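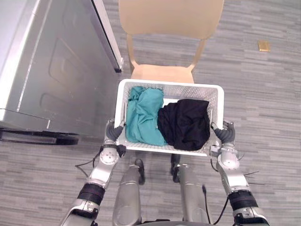
Teal on the left, black on the right. Laundry, January edition.

I have owned the same white plastic laundry basket through 4 apartments and one marriage. It has the lattice holes in the sides, so everyone can see what you wore, and a nice thick rim, which matters more than you'd think if you have ever carried a cheap one up two flights of stairs and looked at your palms afterward.

Bernadette, my sister-in-law, believes in sorting. She has a bag for darks, a bag for lights and a bag for "delicates," a category I suspect she made up to get out of washing things. At Christmas she looked at my one basket the way a dentist looks at you when you say you floss.

So this year I'm sorting. My system is that the teal thing goes on one side and the black thing goes on the other. They do touch a little in the middle. I'm told a proper sorter would not allow this.

Folding is a separate issue. I went through a folding phase in August and got as far as the dish towels. Shirts get wadded, and then they get worn, and the wearing takes out most of the wrinkles if you sit up straight at dinner.

The dryer in our building takes 90 minutes to do what it claims to do in 33, so I have plenty of time to think about all this. Mostly I think about socks. I'm two short again and Hafiz upstairs says he hasn't seen them.

Bernadette is coming over Thursday. I may buy a second basket and leave the tag on so she notices.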